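How Does a Range Hood Work?
Science at Home – Ages 8 and up

Cooking puts a lot of material into the air. When water boils it becomes water vapour, a gas you cannot see. The white cloud over a pot is made of tiny liquid droplets, which form when the vapour meets cooler air. Frying adds drops of oil that are small enough to float. Burnt toast adds smoke, made up of very fine solid particles. A gas burner also gives off carbon dioxide and a little nitrogen dioxide.

A range hood is a machine for collecting that air and moving it or cleaning it. It is mounted over the cooktop. In some houses it is called an extractor or an exhaust fan.

Why the hood is above the stove

Warm air rises. When air is heated its molecules move faster and spread apart, so a litre of warm air has less mass than a litre of cool air. The cooler, denser air in the room pushes in underneath and the warm air is lifted. This movement is called convection.

The rising column of air over a pot is called a plume. A plume gets wider as it goes up, since it drags in air from its sides. That is why many hoods are broad at the bottom and narrow at the top. The wide part catches the plume and the sloping sides guide it toward the fan. 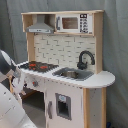
Inside the hood

The first part the air meets is the grease filter. It is usually a metal mesh or a set of curved metal strips called baffles. Air can change direction quickly. Oil drops are heavier and tend to keep going straight, so they hit the metal and stick. Engineers call this impaction.

Behind the filter is the fan. An electric motor spins a wheel of blades and throws air outward, which lowers the pressure in the middle of the wheel. Air from the kitchen flows in to fill the low-pressure space. Most hoods have several fan speeds. A higher speed moves more air each minute and also makes more noise.

Ducted and recirculating hoods

A ducted hood sends the air through a pipe, called a duct, to the outside of the building. Water vapour, smells and gases all leave the house. Fresh air has to come in somewhere to replace what was removed – through a vent, a window or small gaps around doors.

A recirculating hood has no duct. It passes the air through a layer of activated carbon and returns it to the kitchen. Activated carbon is full of microscopic holes, and many smelly molecules cling to the walls of those holes. This is called adsorption, spelled with a "d". Water vapour mostly passes through, so the room stays humid. The carbon fills up over time and must be replaced.

Try it: watch a plume

You will need an adult, a mug of hot water and a dark-coloured wall or book.

Ask the adult to pour the water and set the mug in front of the dark surface. Keep your hands away from the mug. Watch the mist for one minute in still air, then have the adult fan a piece of cardboard gently from 6 steps away. Draw both shapes and label the direction the air was moving.

Words to know

Adsorption: when molecules stick to the surface of a solid.
Convection: the movement of a liquid or gas caused by differences in temperature.
Duct: a pipe or channel that carries air.
Plume: a rising column of warm air.

Page updated Nov 27, 2021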